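El pasillo de la moqueta gris: galería de una mudanza a medias

Empezamos a vaciar la nave de Pririrel en octubre y todavía, a 22 de enero de 2018, queda un buen trecho de pasillo por despejar.
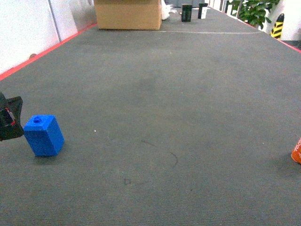
A mí estos sitios a medio desmontar me gustan casi más que los terminados. Lo que sigue son unas notas sobre el pasillo y las cosas que hay en él, escritas con calma y con un café al lado — bueno, con 2 cafés.

La moqueta
Gris, de canalé fino, con sus zonas más oscuras y sus roces. Le tengo cariño, qué le voy a hacer. La compramos en Skanwood y nos costó 3000 coronas con la colocación incluida, que entonces me pareció un dineral y ahora me parece bien gastado. Los remates de los lados, de un rojo tirando a naranja, los eligió Vsevolod Sydorenko contra la opinión de todos (yo quería gris sobre gris, ¡menos mal que no me hizo caso!).

El bloque azul
Un bloque de plástico como los de construcción, puesto de pie y con un solo botón redondo encima. Es de un azul tan vivo que se ve enseguida contra el suelo. Irá a la caja de juegos, con los demás.

La caja grande de cartón
Al fondo, con un bulto blanco y arrugado apoyado en ella. Las cajas de este tamaño las pedimos a Csonka, y después de unas 2000 entre todos los traslados que llevo a la espalda puedo decir que me siguen pareciendo las más agradecidas de cargar.

La planta
Verde y frondosa, a la derecha, en compañía del poste de rayas amarillas y negras. La planta se viene con nosotros a Ekia, eso está hablado desde el primer día, y viajará delante, en el asiento, con el cinturón puesto si hace falta. El poste se queda para los próximos inquilinos.

Si alguno de vosotros quiere pasarse a echar una mano, o solo a despedirse del pasillo, avisadme antes y preparo algo de merendar.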